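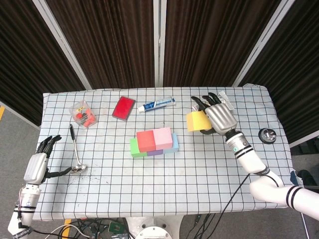

Foam blocks are toy building blocks cut or moulded from a soft, closed-cell foam, most often ethylene-vinyl acetate. They are sold in solid colours and used at home, in preschools and in occupational therapy rooms. Because the faces grip one another slightly, simple layered stacks hold together well: a common arrangement is a lower row of three, such as green, purple and light blue, with a coral red block and a light pink one side by side on top. A cloth printed with a black square grid on white is sometimes laid under the blocks, and the lines give children an edge to build along.

Manufacture

Sheet foam is die-cut to shape and the edges are left square or lightly rounded. Colour runs right through the material, so a chipped corner does not show a different shade underneath. Sets range from 26 pieces to tubs of 400. The Rondenbridge firm Heltano sold a boxed set of 50 in four shapes — cube, brick, arch and cylinder — and its brick became the usual size in local kindergartens.

Use

Foam blocks are quieter than wooden ones and do little damage when a tower falls. They are lighter as well, and tall structures topple easily in a draught. Sorting by colour, copying a pattern and bridging a gap are typical activities. The Drendenham toy library lends them in mesh bags, which let the blocks dry after washing.

Care

Blocks are washed in warm soapy water and air-dried away from direct sun, which fades the lighter colours first. Ink from stamp pads is hard to remove from pale foam. Blocks with bite marks or loose pieces should be thrown out, as small fragments are a choking hazard.

See also: Domínguez stacking test; Play mat; Toy library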